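Korkport
About Us

Company
Products
Testing
Ordering
Contact

Who we are

Korkport makes cork stoppers, cork gaskets and cork sheet for customers who buy by specification. Most of our stoppers go to small wineries, cider makers and bottlers of vinegar and oil. The gaskets go to repair shops, pump rebuilders and people who restore old engines. The sheet goes to anyone who wants it cut square and flat.

The company was started by Tibor Erdős, who had spent his working life grading raw bark for other people. He set up in Lemton in a former feed store with one punch, one sanding drum and a borrowed moisture meter. Veronika Antal joined to run the test bench and now runs the plant. Tibor still grades every incoming bale. He marks rejects with a blue wax crayon, and the rejects go to the granulator.

What we work with

Cork is the outer bark of the cork oak. It is stripped by hand from the living tree, and the tree grows it back. The first two strippings are too rough and uneven for stoppers. Bark from the third stripping onward can be punched whole, provided it is thick enough and the pores are narrow.

The pores, called lenticels, run through the bark from the outside in. A stopper is punched parallel to the growth rings so that the lenticels cross the stopper from side to side. If it were punched the other way, the lenticels would run from end to end and the bottle would leak. For the same reason, the diameter of a natural stopper is limited by the thickness of the bark, while its length is limited mostly by how straight the plank is.

We buy bark in planks, already boiled once by the supplier. It rests in our store, is boiled a second time, and rests again until the moisture reading is inside our limits. Planks that are punched too dry will chip at the edge. Planks that are punched too damp give stoppers that shrink below size afterward.

What we make

Natural stoppers. Punched from a single piece of bark, ground to length and diameter, washed, dried and sorted. We sell them in five visual grades. The grade describes the surface only. A lower grade has more and larger lenticels showing, and it has passed the same leak test as the top grade.

Agglomerated stoppers. Molded from granules and a food-contact binder, then ground to size. They are more uniform than natural stoppers and cost less. We recommend them for bottles that will be opened soon after filling.

Flurnelard sheet. This is our own grade of bonded cork sheet, named after the road the plant stands on. The granules are fine and the block is pressed slowly, so the sheet can be cut to a narrow ring without crumbling. It is used for valve cover gaskets, float bowls, instrument feet and jar liners. It is not suitable for steam, or for fuel systems under pressure.

Cut parts. We cut gaskets from a drawing, a tracing or an old part. A tracing should be made from the metal face and not from the used gasket, which will have spread. If only the used gasket is available, send it anyway and we will measure the bolt spacing from it.

How we test

Every lot of stoppers is sampled before it ships. The bench runs four checks on each sample: dimensions, moisture, extraction force and liquid seal. Dimensions are taken across two diameters at right angles, as a stopper that has been ground off center will be oval. Extraction force is measured in a standard glass neck after the stopper has been left to recover from compression.

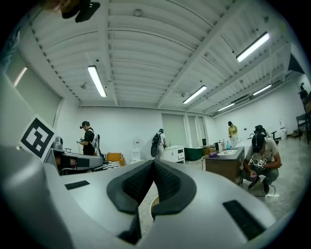
Sensory screening is done separately. Stoppers from each lot are soaked in neutral white wine, and the soak is smelled by trained staff for musty or moldy notes. A lot that fails is soaked and smelled again with fresh glassware. If it fails a second time it is withdrawn — we do not rewash it and we do not sell it under another name.

Test sheets are kept with the lot number and sent on request. The lot number is printed on the bag and on the carton. Please keep one of them until the stock has been used up.

Zúñiga line

Our newest punching line is called Zúñiga. It handles short planks that used to be granulated for lack of length. It produces stoppers for half bottles and for tasting samples, sold in bags of 700. The dimensions are on the product page. Other bag sizes are not available from this line at present.

Waste and dust

Very little cork leaves the plant as waste. Offcuts and rejected stoppers are granulated and graded by size. Coarse granules go into agglomerated blocks, and fine granules go into sheet. Dust from the grinders is collected and burned in the boiler that heats the water for the second boil. Boiling water is settled and filtered before discharge.

Customers sometimes ask if we take back used stoppers. We accept natural cork only, clean and free of wire, wax and plastic caps. Returned cork is used in floor underlay, never in anything that touches food or drink.

Working with us

New accounts begin with a sample order. Tell us the bottle, the inside diameter of the neck at the top and at the depth of the stopper, the type of corking machine and how long the bottle will be stored. With those details we can suggest a diameter and a surface coating. Without them we will send a standard size, and it may or may not suit your machine.

Standard stoppers ship within five working days. Cut gaskets take longer if a new die has to be made. Dies stay here and remain on file under your account, so a repeat order needs only the part number. The plant closes for part of July for boiler inspection — orders placed during that time are dated from the day we reopen.

Store stoppers in the sealed bag, away from paint, solvents, fuel and treated lumber. Cork takes up odors readily. Once a bag is opened, use it or reseal it the same day.

Questions about grades and bark go to Tibor Erdős. Questions about test sheets, dies and delivery go to Veronika Antal. Both can be reached through the contact page.

Page last revised 2019-10-27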